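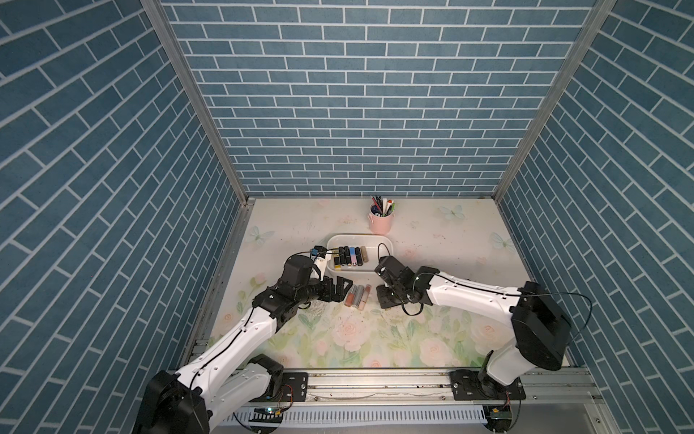

Cosmetics storage: trays, tubes and labels

The June changeover at the Rernarbridge shop moves lip products out of deep bins and into shallow white trays with rounded corners. Tubes lie on their sides in a single row, caps all facing the same way. Stacked storage hid the shade labels, and staff were lifting out half a bin to find one color.

Vojtěch Brabec measured the stock before ordering. Of 153 tubes on the list, 11 were too wide to share a tray with standard lipsticks without leaving the row uneven. Wide tubes now go at the right end, where the extra width does not push the others out of line.

Lip gloss is sorted separately. Gloss tubes are laid out on the mat in front of the tray first, checked for leaks at the cap, and wiped before they are put away. Any tube with a cracked collar goes back to Plurnau with the monthly return.

Pens and markers stay in an upright cup behind the tray. Please do not put eyeliner pencils in the same cup. Two were sharpened as office pencils in the spring.

The printed floral mats are staying for now. They show gray scuffs after a few weeks of use. Wipe with a damp cloth and mild soap, then dry flat. Solvent lifts the print.

Spare trays are on the Kolář shelf, bottom row, in packs of five. Sign for a pack when you open it.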